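Subject: Re: [lillwood-bench] spilled granules on white tops — sweep or vacuum?

From: Freya Oakley
To: lillwood-bench list

Quick one before I head out, sorry for the fragments, typing standing up.

Benedicta wrote:

> Hi all,
>
> Two things left over from the February tidy-up.
>
> First, the white tabletop. There's a patch of dark gritty stuff on it again
> and I don't know what people are using to clear it. I've seen a damp rag, a
> bare hand, and one person blowing on it. Can we please settle on one method?
> I'd like to put a card on the wall and be done.
>
> Second, the black oval tray. Is it for catching the granules, or is it
> somebody's parts tray? If it's a parts tray it should have a label. If it's
> for granules then why do they keep ending up next to it.
>
> Also if anyone knows whether the Kulach pads are any good on matte surfaces,
> please speak up. I have a quote from Nuttall for 8 packs and I have to say
> yes or no soon.
>
> Thanks,
> Benedicta Owusu

OK so. Taking these out of order.

The tray is for granules. Always was. It came over from the old bench when we moved and I should of put a label on it then, my fault. Shallow, straight sides, nothing for bits to hide behind, you tip it into the jar and you're done. Please don't put screws in it. Screws with grit in the threads are miserable and I spent most of an afternoon once picking them clean with a pin.

Where it sits is the trouble I think. It lives toward the back left near the stand and everybody works at the front. So you pour at the front, some goes astray, and the tray is a full reach away doing no good at all. Move the tray to the work, pour over the tray, put the tray back. I'd be happy to see it live at the front full time but then people lean on it.
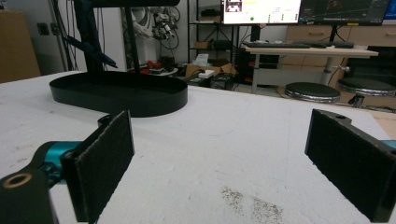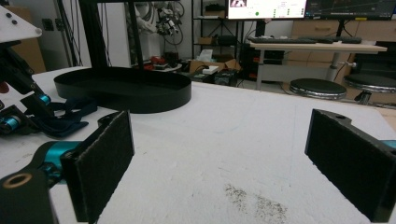

The dark patch near the front of the table in both.

On the method. I've tried most of these at home on an old white shelf and on our own tops, so for what it's worth:

Damp rag — no. Turns the dust part of it into gray paste and pushes it into every little scratch. Our top already has plenty of scratches. Once it's in there you need cleaner and elbow grease and it still looks dingy.

Bare hand — no. You just drag it, and you get a long slanted smear where you had a small heap. Plus you're grinding it in, same as sandpaper.

Blowing — please no. Goes on the floor, goes in the boxes, goes up somebody's nose.

Vacuum — fine for the last bit but not first. It eats good material and we buy that stuff by the tub. Last tub was 700 grams and I'd guess a fair amount of the one before went up the hose.

Soft brush and a stiff card — yes. This is the one. Dry brush, short strokes toward you, card flat against the top like a dustpan, lift, into the tray. Then a dry cloth folded over, one pass, lift it off, don't scrub. Then the vacuum if you must, with the brush head on, not the bare nozzle. The bare nozzle is where half of those scuffs come from I'd bet.

Takes maybe a minute. The brush I like is the wide flat kind for pastry, natural bristle. The plastic ones get static and the fine stuff just clings to them and then drops off when you're halfway to the tray.

For the faint smudges that are left, a melamine sponge, barely damp, but only after the grit is gone. All of it gone. And only now and then, it takes the finish down a little every time. Test it in a back corner.

Kulach pads. I used up a pack last year. On glossy tops they're nice. On matte I didn't see any difference from a folded cotton cloth, and they shed. I would pass, or at least ask Nuttall if they'll sell you 3 packs to start instead of the 8. They did that for us before with the Trimero liners, you just have to ask on the phone, the web form won't let you.

Speaking of the liners, that's the other way to go. Cut a sheet to cover the front half of the table, tape two corners, pour over that, fold it up when you're finished. A roll is 1000 sheets if you get the thin ones so it would last us forever. Downside is they slide and the tray slides with them. Somebody with more patience than me could try a bit of shelf grip underneath.

Couple more while I'm on it

— the blue strap hanging down over by the stand. If that isn't holding anything can it get looped up out of the way? Straps pick up grit and then you move them and there's grit on the clean part. Not urgent. Drives me a bit nuts though

— cardboard on the left. Recycling or keeping? If keeping, fine, but write KEEP on it, otherwise I'm going to flatten it next time I'm in

— the open box of small stuff at the back of the room. I'd like a lid on that. Any lid

Benedicta, for the card on the wall I'd keep it really short, no one reads past the second line. Something like

TRAY UNDER THE POUR
DRY BRUSH FIRST. NO WET RAGS.
GRANULES ONLY IN THE OVAL TRAY

I can do the lettering if you want it big, I still have the paint pens from the Lillwood open day. Also a label for teh tray itself, on the outside wall, not on the rim or it'll peel as soon as somebody wipes it.

Does anybody object to the brush living on a hook by the stand? If I don't hear anything I'll put one up when I bring the label. Stick-on hook, no drilling.

Got to run. Will look at replies tonight after 8.

Freya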